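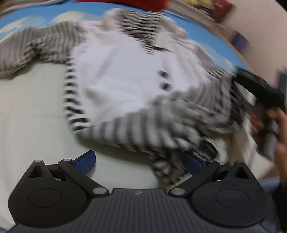 Photo: Malou Þrastardóttir

How to fold a striped jumper with a white front?

Posted by Malou Þrastardóttir, Ornthorpe, 4/12/25

I have a striped long-sleeved top with a big white panel in the front, and I never manage to fold it well. When I bring the sleeves in, the stripes go in all directions and the white part gets creases near the bottom. I fold on the table and after that everything goes in a drawer which is 34 cm wide. What is the right order, sleeves first or bottom first? And must the white part be inside or outside?

Rocío Ochoa

I had the same trouble with knitted things. Lay it with the front down and pull it flat from the shoulders, not from the sleeves. Then fold one side to the middle, with the sleeve turned back so it lies straight along the side. Do the same with the other side. After this, fold up from the bottom in two or three parts. The front will come outside, and you can smooth it with your hand before it goes in the drawer.

The stripes are quite useful. If they run straight across the body before you begin, the top is lying straight. If they make waves, pull a little at the hem and look again.
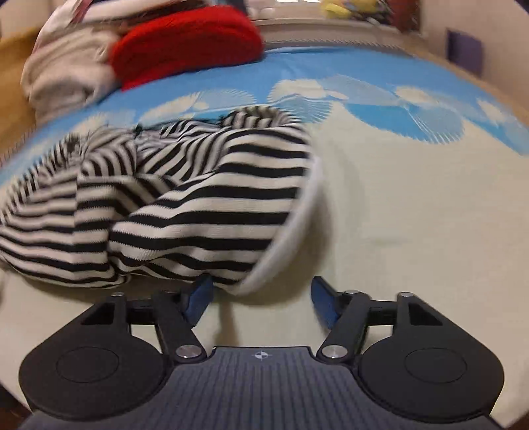
Wavy stripes, still to be smoothed.

I do it on a tablecloth – on a bare table my knits slide away from me. Please do not hang it, a heavy knit can get long in the shoulders.

Evaristo Cisneros

Just roll it. I roll all of mine and they fit.

Berenice Ayala

Rolling is fine for a suitcase, but in my drawer the rolls open again after some days. I would do as Rocío wrote, only with the white part inside, so it does not collect dust. For 34 cm make the folded body about 30 wide, then you can still take it out without pulling the others.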